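Jun 3, 2022

Notes from the Stirkis open house. Typing this up fast before I forget the half of it, sorry for the spelling.

Left at a stupid hour, coffee in the cup holder, back roads most of the way. Stirkis is the restoration shop out past Avmont, the one that does mostly 60s and 70s American stuff and a few trucks. They open the doors once a year, you park in the field and walk in. Free. I'd been meaning to go for ages and always had something on.

Field was already filling up. Good mix – a lot of pickups, a couple of very nice wagons, one Nova with a hood that didn't match anything else on the car and an owner who clearly didn't care. Spent too long out there. If you go, do the field last, the cars aren't going anywhere until the afternoon and the building gets packed.

**Body shop first**

Tour starts in the metal room. Bigger than I thought. They had a '67 Mustang shell on a rotisserie, floors out, and the guy running that station let people look right up into the rockers. Ugly in there. Old repair on top of an older repair, with roofing tar or something like it smeared over the seam. He'd cut a window in it so you could see all the layers.

Question from the crowd was how long a full floor takes. Answer: depends what's under it. Same answer to every other question in that room, pretty much. Fair enough.

What I liked – they make a lot of their own patch panels. English wheel in the corner, bead roller, a shrinker/stretcher that looked older than me. They'll buy a full floor pan or a quarter skin, but for the small odd shapes they make it. He did a lower fender corner while we stood there, hammer and a sandbag and then the wheel. Took maybe as long as it took me to eat a donut. I've been fighting with the same corner on my truck since September and I wanted to lie down on the floor.

Tip I wrote on my hand: tack, move to the far end, tack, come back, leave it alone and let it cool by itself. He doesn't quench with the air gun. Says that's where half the warped doors he sees come from. I do that. I did that last week.

**Paint**

Could only look through the glass at the booth, they had a car in there masked up. Hood and doors were hanging separate. They were talking about why they shoot silver with all the panels hung at the same angle as they'll sit on the car, something to do with how the metallic lays down. Made sense when he said it, less sure now.

Sample boards on the wall outside were the best bit. Same color code, three different paint lines, and you would not put them on the same car. One of them was nearly gold. They don't order off the code alone any more, they pull a bit of trim or find a spot under the dash that never saw the sun and match to that.

Price question came up, of course it did. No number given for a full respray. The woman at the desk said she'd rather see the car. I get it but a ballpark would have been nice, half the people there were trying to work out if they could ever afford it.

They did have prices on the board for small stuff. Headlight buckets stripped and coated, 200 for the pair. Didn't think that was bad.

**Engine room**

Small, clean, too many people in it. A big block on a stand with the heads off and a small block next to it all closed up ready to go back in something. I got stuck at the back behind a tall man in a very large hat so most of this is what I heard.

- They want the car back after the first 1,000 miles, no exceptions, oil out and filter cut open on the bench
- Flat tappet cams: they've had two go bad in the last year and are pushing people to roller where the budget allows it
- Carbs get rebuilt in house, but they send distributors out to a place called Chacko
- No they won't do LS swaps. Somebody asked. Then somebody else asked.

The Chacko thing was news to me. Never heard of them. Seems to be a small outfit that only does distributors and wiper motors, which is a heck of a combination. Got the phone number off a sticker on the bench. Will report back, mine has had a wobble in the shaft as long as I've owned it.

Then they fired up the run stand out back. LOUD. Small block, open headers, a little kid next to me crying and then laughing and then crying again. Everybody moved in closer after that instead of backing up. Ran for a few minutes and they talked through bringing the timing up with the light on it, not that anyone could hear a word.

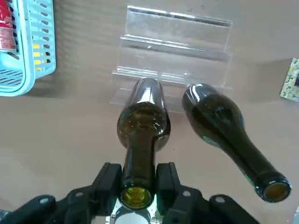
*Green glass bottle, lying on its side.*

**Lunch**

Brisket from a trailer, decent, line was long. Ate on the tailgate of someone's C10 with his permission. He'd driven it up with no heater and no radio and said it was the best trip he'd had in years. Three on the tree. He offered to let me sit in it and I did and now I'm looking at C10 listings, which is not a thing I need to be doing.

Talk on the tailgate was mostly parts prices. Chrome especially. Two people there had quit on getting bumpers rechromed and gone with repops and then hated the fit. One of them had bought from Borkine and said the front was fine and the rear needed the bracket holes opened up by a good bit. I've had OK luck with Borkine weatherstrip but never bought anything metal from them. So take that for what its worth.

**Interior and trim**

Almost skipped this one and glad I didn't. Upstairs, hot, two big sewing machines and a wall of vinyl rolls. They had a bench seat half done, old cover on the one side and new on the other, so you could see how flat the old foam had gone. The trick with the steamer to get the wrinkles out – I always figured you just pulled harder. No. Steam and your hand and go slow.

Hog rings. They go through a silly number of hog rings. She had a coffee can of them and let people try the pliers on a scrap frame. I was bad at it.

Also a door panel demo. Old backing board had soaked up water for fifty years and swelled like a biscuit. They trace it while it's still in one piece, cut new, then put a plastic sheet between the door and the panel before it goes back on. Factory did that too, most people tear it off the first time they fix a window and never put it back. Guilty again.

Dash pads they won't do. Send out. Didn't catch where, the fan was going.

**The one that's for sale**

OK so there was a car for sale in the last bay and it had a crowd round it all day. 1971 Chevelle, four door – yes, four door – dark green over green, 293 on the stock number tag hanging off the mirror. Not restored, just gone through. Brakes, fuel tank, hoses, tires. Original paint with the clear sky sort of look on the roof where it's worn thin. Bench seat. Dog dish caps.

I loved it. No price on the windshield and I didn't ask because I know what I'm like. Doors shut with a proper clunk, all four. Somebody had left the window sticker copy on the seat and it was ordered with AC and a rear defrost and not much else, so a sensible person bought it and a sensible person kept it.

People are finally coming round on the sedans I think. Two door shells in that condition are silly money now. Four doors you can still drive to the store without sweating about it.

**If you're going next year**

Get there early. I said the field last, I mean it. Hard hats no, safety glasses yes, they hand them out at the door and they want them back (I still have mine, will mail them, sorry). Closed shoes, there's grinding dust all over the metal room. Bathrooms by the office, one each, plan ahead. Signs from the highway are no good – you want the second left after the Avmont feed store and the sign is behind a tree.

Bring your part if you have a question about a part. One man brought a whole tail light housing in a pillow case and got a better answer than anyone else there.

Dogs OK in the field, not in the building.

Swap tables were thin this year from what people were saying. Few carb cores, boxes of window cranks, some hubcaps. I came home with a glove box latch that might be right and a vent window handle that I now see is for the wrong side. No reciept. Anyone need a passenger side one, 68 to 72, pitted but it works, let me know.

More later on the distributor once I've called Chacko.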